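Frequently Asked Questions: The Zerkedar Family Health Study

Thank you so much for stopping by to read about the study before (or after!) your visit. We get a lot of the same questions at the front desk and by phone, so we've gathered them up and tried to answer them the way we would if you were sitting across from us with a cup of coffee.

What is the study looking for?

We're trying to learn how small differences in people's genes are connected to the way their bodies handle fats in the blood, such as cholesterol. Some families have high numbers going back generations even though everyone eats well and stays active, and other families seem to get away with just about anything at the dinner table. We'd like to understand both kinds. So far 289 people from 59 families have joined, and we are still enrolling.

Who can join?

Anyone 21 or older who gets their regular care at the Sundis clinic, along with their parents, brothers, sisters and grown children, wherever those relatives get their care. You don't have to have high cholesterol. You don't have to talk your whole family into it either, though we're always delighted when a few of you come along together.

What happens at the visit?

You'll sit down with one of our coordinators, go over the consent form at whatever pace suits you, and answer some questions about your health and your family's health. Then we draw 3 small tubes of blood from your arm. Please don't eat for eight hours beforehand. Water is fine, and so are your usual medicines unless your doctor has told you something different. There are crackers and juice waiting for you afterward, and you're welcome to sit as long as you like.

I hate needles. Is there another way?

You have plenty of company! We can have you lie down for the draw, use a smaller needle, or let a friend hold your hand. We can't swap in a cheek swab for this study, as we need to measure the fats in your blood as well as read your DNA.

Will my name be attached to my DNA?

Your tubes are labeled with a code before they leave the clinic. The list matching codes to names is kept in a locked system that only our two coordinators can open, and the scientists who study the samples see the code, your age, your sex and the health details you agreed to share. We don't sell samples, and we don't send anything to your employer or your insurance company.

Will I get my results?

Your cholesterol numbers, yes, by mail or in your patient portal. Your genetic results are a bit more complicated. If we find something that your doctor could act on, and you checked the box saying you'd want to know, Alina Zamfir, our genetic counselor, will call you and set up a time to talk it through. Most people won't get that call. Please don't take the quiet as a clean bill of health, though, and do keep up with your regular checkups.

Can I change my mind?

Of course, any time, and it won't affect your care one bit. Call or write to us and we'll destroy whatever is left of your sample. Results already folded into a finished analysis can't be pulled back out, and the consent form explains that part in more detail.

Where do I go?

We're in the Özkan Building, on the ground floor, through the second set of doors. Parking in the Plorkgate lot is free for study visits if you bring your ticket to the desk. Tùng Đàm, our lead coordinator, is usually the one who comes out to greet you.

What does it cost?

Nothing at all. The blood draw and the lab work are covered by the study.

Last updated 5 April 2025

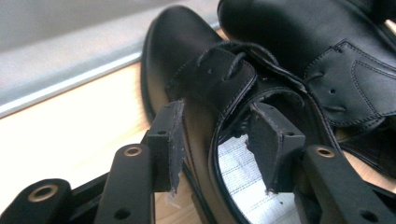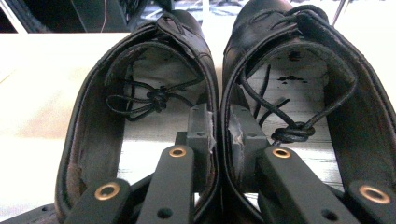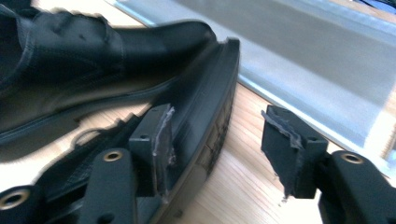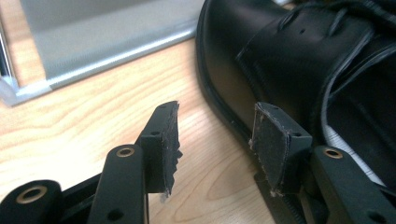 Black leather shoes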